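Projektbericht Sportgeräte und Material
Thema: Wie alt darf ein Handball sein? Sprungverhalten von gebrauchten und neuen Bällen
Abgabe 26. Mai

Kurz vorweg: Der Bericht ist knapper als der Zwischenstand, die ganzen Tabellen sind im Anhang. Gemessen haben wir in der Halle in Gollidden und an der Schule in Zoltlow. Auswertung danach, unter Zeitdruck, darum teilweise nur Stichpunkte.

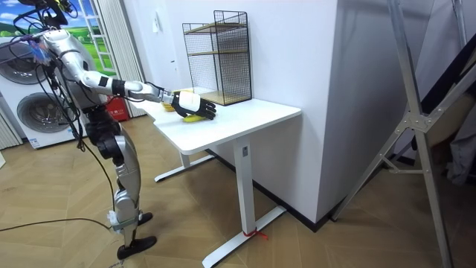
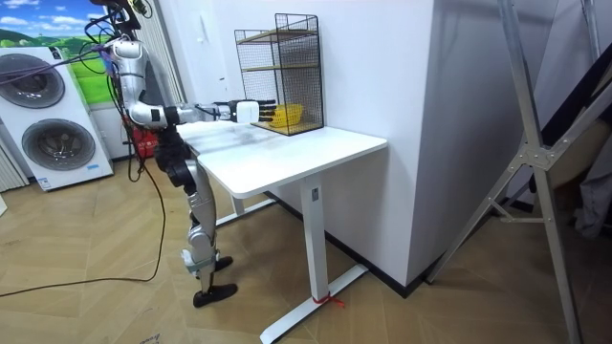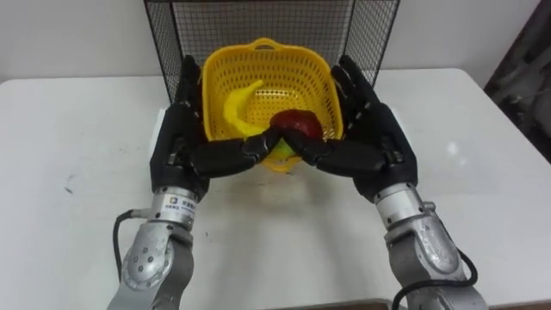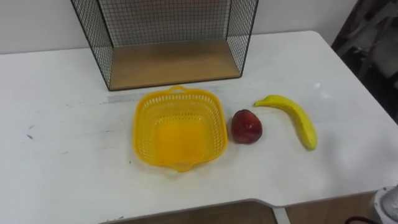 Ausgangsfrage

Im Training fällt immer wieder der Satz "der Ball ist tot". Gemeint ist: springt nicht mehr richtig, beim Prellen muss man nachdrücken, der Torwart freut sich bei Aufsetzern. Wir wollten wissen, ob das wirklich am Alter liegt oder einfach daran, dass keiner aufpumpt. In der Literatur haben wir zu Handbällen wenig gefunden, zu Fußbällen und Tennisbällen deutlich mehr. Tennisbälle verlieren Druck durch den Gummi, das ist gut beschrieben. Handball ist aber anders aufgebaut, mit Blase und Ventil, man kann nachpumpen. Also nicht direkt übertragbar.

Zur Geschichte nur ganz kurz (war im Zwischenbericht ausführlicher): Früher Leder, von Hand genäht, hat auf dem Feld bei Regen Wasser gezogen und wurde schwer. Mit dem Umzug in die Halle war das Problem weg, dafür kam der Grip als Thema. Heute meistens Kunstleder auf Gewebe, darunter eine Schicht Schaum, innen die Blase aus Latex oder Butyl. Latex springt lebendiger, lässt aber schneller Luft. Butyl hält länger dicht, fühlt sich nach Meinung vieler Spieler härter an. Und dann noch das Harz, dazu unten mehr.

Material

12 Bälle insgesamt, zwei Fabrikate: Merrick (Latexblase) und Vamer (Butylblase). Von beiden gab es neue, mittelalte und richtig alte. "Mittelalt" heißt eine Saison im Gebrauch, "alt" heißt: lag schon in der Ballkiste, als wir in der Jugend angefangen haben. Genaues Kaufdatum bei den alten leider nicht rauszukriegen, im Verein schreibt das niemand auf. Ist eine Schwäche der Arbeit, wissen wir.

Alle Bälle gleiche Größe. Vor der ersten Messung mit lauwarmem Wasser und Bürste abgewaschen und über Nacht liegen lassen. Druck mit einem einfachen Manometer eingestellt, immer dasselbe Gerät, immer dieselbe Person an der Pumpe. Das Manometer hat etwas Spiel beim Aufsetzen, bei jedem Abziehen zischt ein bisschen Luft raus. Haben wir nicht rausgerechnet.

Durchführung

Ball aus 2 Metern Höhe fallen lassen, ohne Anwerfen, ohne Drall (soweit das mit der Hand geht). Daneben Messlatte an der Wand, Handy auf Stativ in Höhe des erwarteten Umkehrpunkts. Abgelesen wurde im Einzelbild, Unterkante Ball. Am ersten Tag haben wir die Oberkante genommen, das musste alles nochmal gemacht werden, weil die Unterkante auf dem Video viel schärfer ist und die alten Bälle nicht mehr ganz rund sind. Hat uns fast einen ganzen Nachmittag gekostet.

Zwei Böden: Schwingboden in Gollidden, Punktelastischer Belag in Zoltlow. Auf dem Schwingboden sind wir am Anfang über eine Stelle gestolpert, wo der Ball deutlich tiefer blieb, wahrscheinlich liegt da der Balken anders oder was locker. Stelle mit Kreppband markiert und gemieden.

Am Ende waren es 1034 gültige Sprünge. Ungültig war alles, wo der Ball sichtbar schräg weg ist oder das Bild unscharf war. Die ungültigen haben wir nicht gezählt, waren aber einige, besonders bei den ganz alten.

Ergebnisse

Erster Teil, Bälle so wie sie aus der Kiste kamen, ohne Nachpumpen: klares Bild, alt springt schlechter als neu, bei beiden Fabrikaten. Merrick fällt stärker ab als Vamer. Passt zur Latexblase. Nach einer Woche Liegen war der Unterschied schon mit dem Daumen zu spüren.

Zweiter Teil, alle auf den gleichen Druck gebracht: der Unterschied wird viel kleiner. Die mittelalten Bälle sind von den neuen praktisch nicht mehr zu unterscheiden, die Streuung zwischen einzelnen Würfen ist größer als der Abstand der Mittelwerte. Das hat uns überrascht, wir hatten mehr erwartet. Bei den alten bleibt ein Rest, sie kommen auch frisch gepumpt nicht ganz so hoch. Vermutung: die Schaumschicht ist durch, also zusammengedrückt und hart geworden. Aufschneiden durften wir keinen, deswegen bleibt es bei der Vermutung.

Was in den Mittelwerten nicht zu sehen ist: die alten Bälle streuen viel mehr. Mal gut, mal flach, je nachdem auf welcher Seite sie aufkommen. Ein alter Merrick hat eine Beule neben dem Ventil, auf der springt er immer zur Seite. Für einen Spieler ist das vermutlich schlimmer als ein paar Zentimeter weniger Höhe. Wer schon mal einen Tempogegenstoß mit so einem Ball gelaufen ist weiß was gemeint ist.

Boden: auf dem Schwingboden insgesamt niedriger als in Zoltlow, über alle Bälle hinweg. Die Reihenfolge der Bälle bleibt gleich.

Harz

Ursprünglich nur als Nebenpunkt geplant. Wir haben bei den mittelalten Bällen eine Messreihe mit Harz gemacht, so viel wie im Spiel üblich. In Gollidden ist Harz nur mit wasserlöslichem Mittel erlaubt, in Zoltlow gar nicht, also nur eine Halle. Der Ball springt mit Harz etwas tiefer und klebt beim Aufkommen hörbar. Problem: nach ein paar Sprüngen ist ein Teil vom Harz am Boden und der Wert steigt wieder. Man müsste nach jedem Sprung neu auftragen und das wiegen. Dafür hat die Zeit nicht gereicht und wischen mussten wir auch noch. Die Reihe steht im Anhang, wir würden sie aber nicht überbewerten.

Fehler und was wir anders machen würden

Fallenlassen per Hand ist ungenau. Eine Klappe oder ein Sauger wäre besser gewesen. Temperatur haben wir erst ab dem zweiten Termin notiert, in Gollidden war es morgens spürbar kühler als nachmittags und kalte Luft heißt weniger Druck. Müsste man eigentlich für jede Messung aufschreiben. Und mehr alte Bälle, am besten mit bekanntem Kaufdatum.

Außerdem: Sprunghöhe ist nur ein Teil. Grip, Rundheit, Gewicht haben wir nicht gemessen, spielt beim Gefühl aber sicher alles mit rein. Ein kleiner Blindtest mit Spielern war angedacht, ist im Mai an den Hallenzeiten gescheitert.

Fazit für die Praxis

Vor dem Training pumpen, mit Manometer und nicht nach Gefühl. Latexbälle öfter als Butyl. Ein Ball nach einer Saison muss nicht weg. Beulen aussortieren, egal wie gut der Ball sonst noch ausieht. Ventil vor dem Pumpen mit einem Tropfen Öl anfeuchten, ist uns bei einem Vamer sonst eingerissen.

Anhang: Messtabellen nach Ball und Boden, Reihe mit Harz, Skizze vom Aufbau. Die Videos liegen auf dem Schulserver im Projektordner.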